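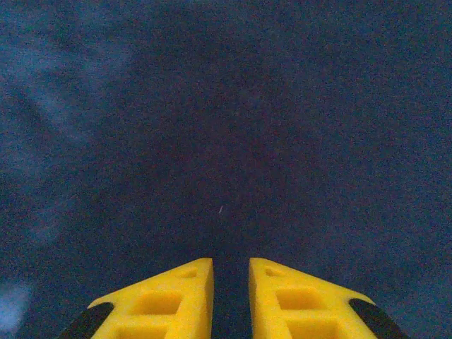 Gramska Hall – walk-through checklist, floors and soft surfaces
Done by: Kadri Adomaitis
Month: October
Started 4:22 pm, main room first, then the corridor

1. Trip edges and joins – OK
Walked the lot in socks, which I swear is the best way to find a lifted edge. The join by the kitchen door was re-glued over winter and it's holding well. No complaints.

2. Blue surfaces, general condition – OK, with a comment
The navy hides a lot, so get down low and look at it from close up. You'll find paler, cloudy patches in places. Could be the light, could be the fibres lying the other way, could be old cleaner. I brushed a bit with my hand and couldn't make up my mind, so I've put it down as "watch". If it's cleaner residue we should switch back to the Nevier powder – I never liked the spray.

3. Lint and small debris – minor
The odd white fleck, the sort of thing you only spot on dark blue. Not a hazard, but toddlers' group is on the floor in the mornings and they eat everything! Please run the vacuum over it both directions, slowly.

4. Staples, pins, splinters – OK
Ran the magnet bar along the wall under the noticeboard. Got one drawing pin. Can we please go to Blu Tack? I've asked before.

5. Entry mats – FAIL
The Batance mat at the side door curls at one corner and I caught my toe on it, twice. Rolled it up and put it in the storeroom. Don't put it back out, even if it's raining.

6. Stackable chairs – OK
Limit is still 4 high. Somebody had gone higher again in the corridor, so I took them down. All 104 felt pads checked, and I've got spares in the drawer for when they start dropping off.

7. Exits and clear paths – OK
Both doors open fully, nothing leaning on them. The Salazar trolley had crept in front of the extinguisher, so that's back in its bay.

8. Cords – needs doing
The urn cord crosses the walkway when it's plugged in on the left. Use the right-hand outlet, or tape it down.

To follow up: new side door mat (60 cm wide is plenty), cord covers, and another look at the pale patches in daylight.

K.A.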